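About Girdale

Girdale is a small firm that helps councils, schools, water boards and care providers work out how they would keep going if something went badly wrong. We have been at it long enough now that many of our clients feel more like neighbours, and we still answer our own telephone, which seems to surprise people every time they ring.

The business began at a kitchen table. Wiremu Dunstan had spent a good part of his working life in the emergency planning office at Clatov, where he looked after a fat red binder that was meant to tell everyone what to do in a flood. When the flood did come, one January, the binder was in a locked cupboard on the ground floor (you can guess the rest). The staff managed splendidly all the same, mostly by ringing each other up and using their heads, and Wiremu came away thinking that a good plan ought to look a lot more like those telephone calls and a lot less like the binder.

So that is how we work. We come and sit with your people, the ones who open the post and run the payroll as well as the ones with their names on the doors, and we ask what really has to happen on the first day, and who could do it if the usual person were stuck at home. We ask who is allowed to sign things when the chief officer can't be reached. We ask where the spare keys are! Then we write it all down in ordinary words, and we try very hard to keep any plan under 30 pages.

Since then we have helped around 200 organisations, from the parish office at Wadeo to the Gilchrist housing trust, whose exercise last year had 1613 tenants' records to move to another office over a single weekend. Some of our clients have 1000 staff or more and some have four, and we are just as happy with either.

Our exercises are probably what we are best known for. We put everyone in a room, hand out a made-up bad day a page at a time, and let people talk it through. There is always tea, and there is usually a bit of laughter too, and we have never once marked anybody out of ten.
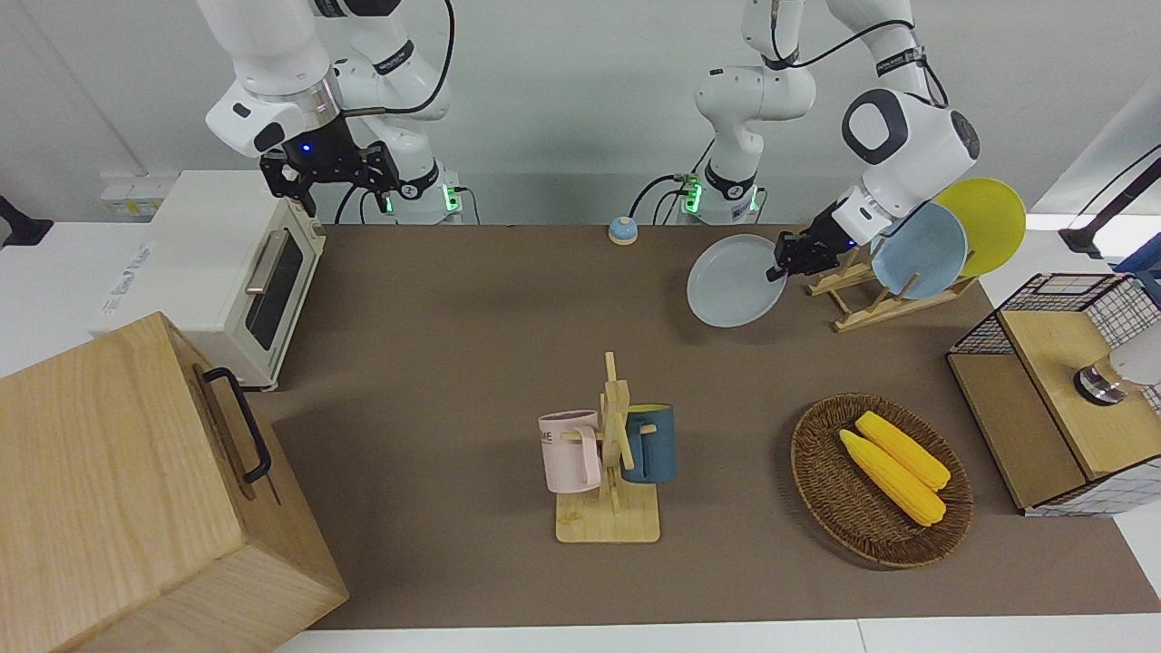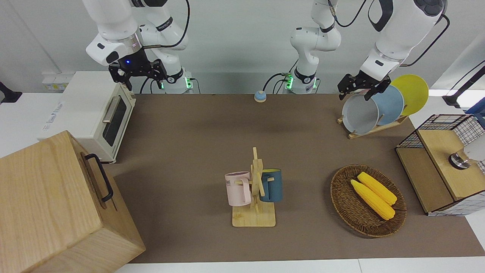
We also go back. Every client gets a visit a year after the plan is signed off, at no extra charge, and we bring the telephone list with us and try every number on it. People change jobs and offices move, and it would be a pity to find that out on the wrong morning.

If you would like a chat about your own arrangements, however sketchy they may be, do get in touch. The first meeting is free, and we will gladly come to you.

Page last updated 2024-09-20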